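Cell Diary, Bench Cell 2, Galstead Workshop
Entry for 10/11/2021
Kept by Deisy Echeverri, Cell Technician

The cell was handed over by Wilmer Lozano at the start of the shift. His note recorded two stoppages, both on the left arm, and both cleared by a return to the home position. No fault was carried forward on the board. I signed for the keys and the small tool roll, which is still short of one 2.5 mm hex key. This was reported in August and has been reported again.

The left arm was powered down and isolated before any work was begun. The cover at the wrist was removed and the cable run inspected. One tie had worked loose and was allowing the cable to rub against the inside of the cover. The sleeve was marked but not cut through. The tie was replaced, a second was fitted a little further back, and the cover was refitted with its original screws. The right arm was given the same inspection and required no attention.

On restart the left arm reported a position error of the same type recorded by Mr Lozano. Mr Cuervo was consulted by telephone. He advised that the zero should be taken again at the wrist joint before anything further was replaced. The stored offset was 103. The new reading, taken twice, was 97. The new value was entered, the former one was written on the card inside the controller door, and the arm was restarted without error.

The task box was then set down lengthwise between the arms, with the slider module to the left and the dial module to the right. It is to remain in this position for all checks until the revised cell sheet is issued from Ciltari. 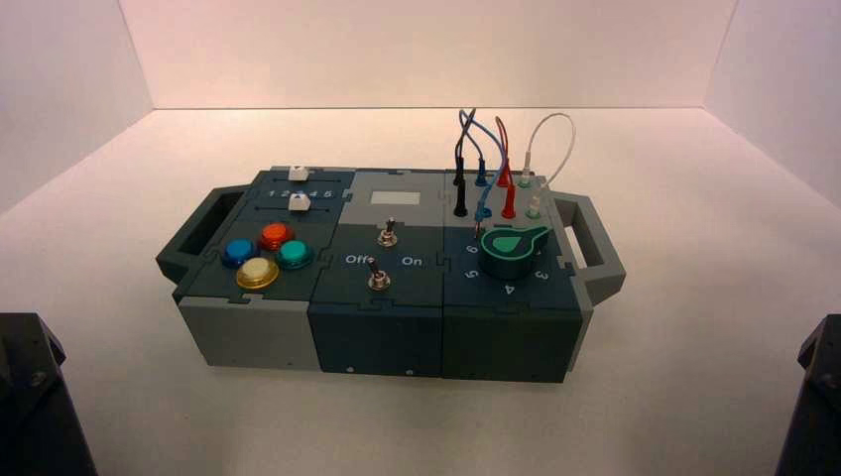
Task box in the cell, patch leads at the rear of the dial module.

The state of the leads requires comment. The black, blue, red and white leads were tangled together above the module, and the blue and the black were twisted round one another near the top. The cell sheet says only that the leads are to be "fitted", and does not say how they are to lie. An arm approaching the dial from behind could catch a loop of wire. I have asked that the sheet should state a lead arrangement, and that the approach to the dial should be made from the front until it does. Ms Bedoya has agreed to the second point with immediate effect.

The check programme was run at reduced speed in the usual order: slider, push buttons, toggle switches, dial. The arm closed on the front slider knob correctly. The blue and yellow buttons were pressed cleanly. On the red-orange button the left fingertip came down to one side of the cap, and the taught point was moved by a small amount towards the back wall. The run was then repeated from the beginning and no further correction was made to the buttons.

The toggle marked "Off" and "On" was operated in both directions. The toggle behind it has a blank label, and I could find no entry for it on the sheet. It was left out of the check. Mr Rengifo is asked to confirm its purpose and to supply wording for the label.

The dial was turned by the right arm. The grip slipped once at the first attempt. The finger pads were wiped with a dry cloth, and the turn was completed at the second attempt. The pads show wear at the tips and a replacement pair has been requested from the Hurent stores under line 565. If none are held there, the order is to be passed to Cusi.

The walls and the tabletop were wiped down at the end of the checks. The wrist screws on the left arm were tried again by hand and had not moved. Run counter at close: 114.

Outstanding for the next shift: hex key; finger pads, right arm; wording for the blank label; lead arrangement. The left wrist zero is to be read again before the first run, and the value entered in this diary whether or not it has changed.

Handed over to N. Bedoya. Keys and tool roll signed for.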